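Filed under: Home & Bedding > Tested at Home
6 min read
Search reviews, brands, topics... Go

Planix Cool Percale Sheet Set, Queen: Three Months In

I don't believe in cooling sheets. I should say so up front, because Planix sells this set with the word "cool" on the box, the insert card and the little ribbon that ties the pillowcases together, and I went in expecting to be annoyed. I paid $136 for the queen set with my own money. The site had it crossed out from a higher number, as these sites always do, and I have never seen it sold at the higher number.

What you get is a fitted sheet, a flat sheet and two pillowcases. The company says percale, and it feels like percale: crisp, a little papery on the first night, better after a few washes. As for the thread count, the box shouts 1000. I don't buy it. You don't get there with a plain weave unless somebody is counting the strands inside each yarn, and a sheet that dense wouldn't feel this light anyway. I wrote to Planix to ask how they got the number. A customer service rep named Abilio Esteban answered politely and sent me a link to the product page I had been reading when I wrote to him.

Does it sleep cool?

It sleeps like cotton. I ran hot on the hot nights and fine on the others. My old Lullis set, which makes no promises about temperature and cost less, did the same thing in the same room with the same fan. My sister-in-law, Chantelle Du Plessis, borrowed the Planix set for a week in October and told me it was "definitely colder." She also had a window open, so I'm not counting that.

I'll give them credit for the feel. If you like that hotel snap when you turn over, you'll like these. If you want soft right out of the package, look at jersey or a brushed cotton.

Crumbs, lint and other realities

A smooth, tight weave ought to let go of hair and crumbs more easily than flannel does, and I think it does, slightly. The insert card claims "debris glides away." Toast crumbs did not glide anywhere. They rolled into the low spot where I sleep and stayed there until I went after them. A sticky roller picks up the small stuff, though it drags at the fabric, and for anything bigger I still think a plain dustpan beats the handheld vacuums people keep recommending to me. Pattern matters more than weave in my experience. Small checks hide almost everything, and plain white tells on you by breakfast.

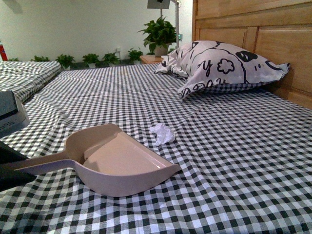 Washing and wear

The care label says cold wash, low tumble, remove promptly. I did that for the first month and then washed them the way I wash everything, which is how most buyers will treat them. The fitted sheet shrank. It still goes on, but the last corner is now a fight, and on a mattress any deeper than mine I doubt it would stay put. The elastic runs all the way around, which is good, and there is no tag telling you which end is the top, which is maddening at this price.

Pilling so far: a faint patch near the feet on the flat sheet. One pillowcase has a loose thread at the hem that I've trimmed twice. Wrinkles are bad. All percale wrinkles, so I don't hold it against Planix in particular, but "wrinkle resistant" is printed on the box and it shouldn't be.

About those ratings

The store page shows 2556 reviews and says 99 percent of buyers would recommend the set. I read a good long stretch of them one Sunday. A lot were written within a day or two of delivery, which tells you how a sheet looks coming out of the box and very little else. The low ratings were mostly about shrinking, and I believe them.

Should you buy it?

At half the price, sure. They're decent cotton sheets with a silly number on the front. At full price I'd keep the Lullis, or wait for a sale and size up if your mattress is thick. I'll report back after the winter if the elastic holds.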